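Utix 开放日回来了，说说看到的

浏览 1,282　回复 7

楼主：灰喜鹊
十一月去了一趟 Utix 的开放日，下午两点进场，四点半散。一共三个环节：先听介绍，再看手持夹爪采数据，最后看机械臂自己跑。介绍是 Illia Onyshchenko 讲的，PPT 不多，大部分时间在答问。

采数据那段我看得最久。操作员手里拿着夹爪，在布置成家里样子的房间里收拾桌面，一段录完就把东西打乱重来。他们说桌面故意不清干净，杂物越像平时越好。指垫是蓝色网纹的，我问了更换周期，回答是看磨损，没有固定天数。

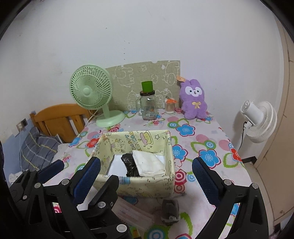
Fedir Onyshchenko 在旁边插了一句，说桌布花纹太密的房间他们反而多录，纯色桌面练出来的模型换个地方就容易抓偏。Illia 补充说目前这一批任务录了 1,049 段，能用的比例没讲。

机械臂那段排队的人多，我只看到两轮。第一轮把布鞋放进收纳筐，成了。第二轮夹塑料袋，夹起来又滑掉，工作人员按了停止。

点赞 20　分享 3

2楼：老宋修机床
塑料袋滑掉很正常，软的薄的都难。我关心的是节拍，楼主有没有掐表？

3楼：灰喜鹊
没掐。感觉比人慢不少，放一只鞋中间停顿了两次。

4楼：Daneshvar粉
去年 Flatimus 的演示我也去过，全程没失手，但桌上只摆三样东西，位置还贴了胶带。Utix 敢让人看失败的，我觉得这点可以。

5楼：半导体搬砖
不同意楼上。敢失败和能用是两回事。家里的活一年 365 天都要干，十次掉一次我就得跟在后面捡，那还不如自己收拾。手持夹爪采数据便宜是便宜，可人手的力道录不全，只有画面和开合，到了机械臂上照样要调。

6楼：Wuna测试员小顾
说力道录不全，要看型号。有的夹爪指垫后面带传感器，有的没有。楼主看到的这款带不带？我们这边 Wuna 的两种都试过，叠衣服差别不大，拿玻璃杯差别明显。

7楼：灰喜鹊
回6楼，没问到，外观上我看不出来，现场也没拆给我们看。介绍里只提了画面和开合，所以5楼说的可能是对的。

另外提醒想去的：报名要填单位，个人也能填，写“无”就行。室内要换鞋套，门口有。机械臂那段建议一进场先去登记排队，我就是去晚了。

8楼：老宋修机床
下次去麻烦掐个表，从夹到放，分开记。

评论 7　收藏 12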